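We use cookies to remember your settings and to see which pages are read. Accept all | Manage choices

Keeping small parts together when you take something apart

Clear the surface first and wipe it down. A pale worktop is best, as dark screws show up against it. If yours is dark, put an old white pillowcase over it and tuck the edges under.

Find a shallow tray with a lip. A baking tin will do. Line it with plain paper and write on the paper as you go: "back cover, long screws", "left hinge", and so on. Tape the paper down at the corners if there is a draught.

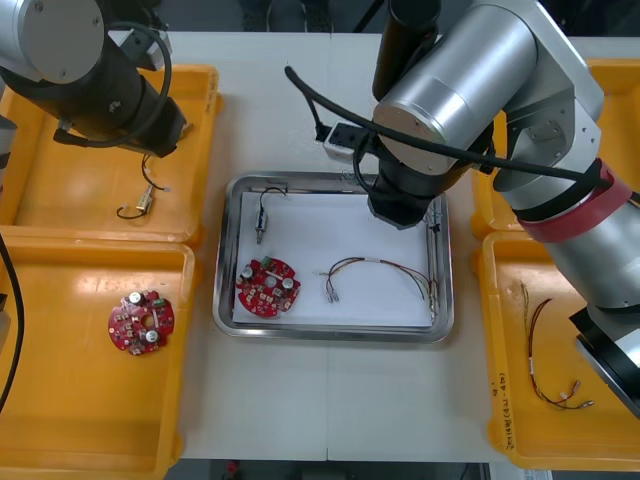
Sort as you remove, and don't leave it until the end. Screws that look the same often differ by a millimetre or two, and a long one in a short hole can crack the casing. Egg boxes are good for this. Ice cube trays are better if you have to stop overnight, because they can be covered with cling film.

Take a photo before you unplug any wire. Unplug the appliance at the wall before you open it, and leave anything with a mains capacitor to a repairer.

For dropped screws, stretch a bit of old tights over the vacuum nozzle and go over the floor slowly. Baoshan Ye wrote in August to say a fridge magnet in a sock does the same job on carpet.

Spare screws go in a jam jar with the name of the appliance on the lid.

Get our tips by email once a fortnight. Enter your address to sign up. You can unsubscribe at any time.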